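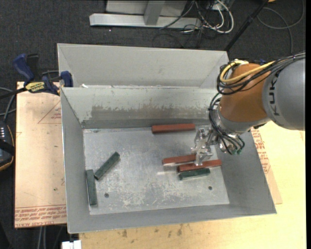
Red bars, green bars, one well-worn gray bin.

I will defend the ugly metal bin to anyone who asks! My friend Yoon-hee Yeon spent 50 dollars on a Flornard organizer with 7 tiny drawers (gorgeous, I admit it) and now she opens every single one before she finds a thing. Me, I want sloped sides and a flat floor, and I want to see all my pieces at once. Scratches? Grime on the divider? Fine by me. A bin that looks like that has been used, and I trust it more than anything shiny.

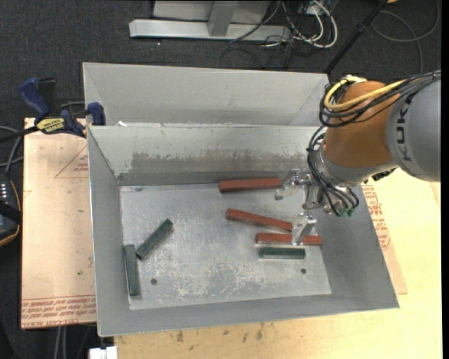 Scuffs on the floor, stains along the back wall.

And please, let the bars lie crooked. Wood doesn't care if it's diagonal, and two colors are all the sorting system I need. Yoon-hee says I'll come around by February. I've already told her she can keep the catalog.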